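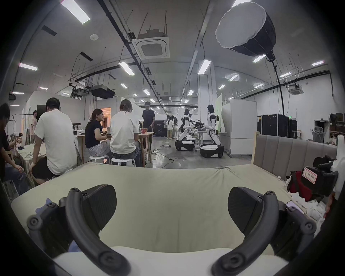 I slept badly for most of my thirties, and I blamed the mattress for all of it. I bought a new one in July, a Plovosum, firm as a church pew, and lay there wide awake on it for 91 nights (yes, I kept a notebook, don't laugh).

Then my neighbor Joaquín Rivadeneira asked what time I drank my last coffee. Eight at night, I told him, like a normal person! He just looked at me.

So I quit caffeine after lunch. The first week was awful, headaches and all, and I snapped at everyone in the house. By the third I was out before the late news started. I still have the mattress, and my back has come around to it, mostly.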